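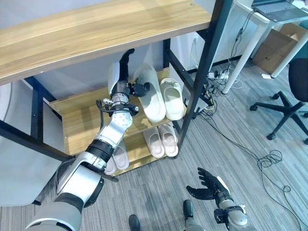
White slippers on the middle shelf, pink ones below.

Apr 23, 2025
Workshop notebook — natural dye bench, madder series

Good day at the bench! The overdyed wool from Monday finally dried through and I got to see all the skeins next to each other in window light. The spread is much wider than I expected from one batch of root. Writing it up now while the colors are in my head, and so that Leire doesn't have to decode the tags again.

Starting point, for anyone picking this up: same wool yarn for every skein, same alum mordant pot, same ground madder from the big Famden sack. Only the water and the top temperature change. Six skeins in all, tagged A to F on the knot end. A, B and C went into tap water, D, E and F into the rainwater Balthasar has been collecting behind the shed.

Tap water skeins first. A was kept low the whole time, never above hand-hot for the first hour and then up to 60 C, held there, cooled in the pot overnight. Gorgeous. A proper brick red with a bit of orange where the yarn sat near the surface. B went to 70 and is a touch deeper, still clean. C I let climb to 85 on purpose and it did what all the old books threaten: brown creeping in, a sort of tired terracotta. I like it more than I should. Mitra says it would make a great sock.

The rainwater skeins are a different family altogether. D is salmon, very soft, almost no red in it. E is salmon going to peach. F (the hot one) is a flat tan and I wouldn't repeat it. So the hardness in our tap water is doing a lot of the work for us, and I want to see how far that goes. Next round: rainwater plus a pinch of chalk, three levels of chalk, temperature fixed at 60. If the chalk brings D up to where A is, we can stop worrying about which building the pots are in.

Weights. Dry wool total before mordanting was 987 g. Madder used across all six pots came to 325 g, ground, which is lean. I know Hannelore would go heavier and she is probably right for a deep red, but the lean pots show differences better. When everything is saturated you can't tell one skein from another across the table.

Exhaust baths: I combined the leftover liquor from A and B and put in the two silk test pieces. Left them in cold with the lid on. They came out this morning a really lovely coral, no streaks, even along the hem where the stitching usually resists. Silk loves this stuff. The liquor still had color in it after that, so there is a third bath going with some cotton string, mostly out of curiosity.

Problem with the grinder again. The coarse setting slips after a minute or so and you end up with a mix of powder and splinters. Fabian took the collar off and found the thread worn on one side. He has put a turn of tape on it for now. Please check the setting by eye before each load until the new collar is here, and sieve anything that looks stringy. Splinters in the yarn are no fun at all, I spent half an hour with tweezers on skein B.

Rinse notes — two changes of cool water was enough for A and B. C kept bleeding into a fourth. I think the brown fraction sits on the outside of the fiber and comes off more easily, but that is a guess and I'd like to see it again before anyone quotes me. Wash test with the plain soap is set up on short lengths of all six, knotted in the same order on a stick. Light test cards are in the south window, half covered with foil. Leave them until October please, even if they look finished before then.

Leire asked whether the second Istow mordant tub can be used for the walnut people. Yes, as long as no iron goes anywhere near it. One rusty spoon and we're all dyeing plum.

To do
Chalk series, three pots, rainwater, 60 C
Order root, ask for the older harvest if they have it
Label the liquor jars with the date and the pot letter, on the jar and on the lid
Photograph A to F on the gray card before noon, afternoon light turns them all orange
Ask Hannelore for her notes on bran in the madder bath
New thermometer for pot 2, reads low against the other one

Later, same day: pulled the cotton string out early to have a peek. Pale pink, very even, much prettier than I had any right to expect from a third bath! Back in it went. Will check it again tomorrow when I drain the rinse tubs.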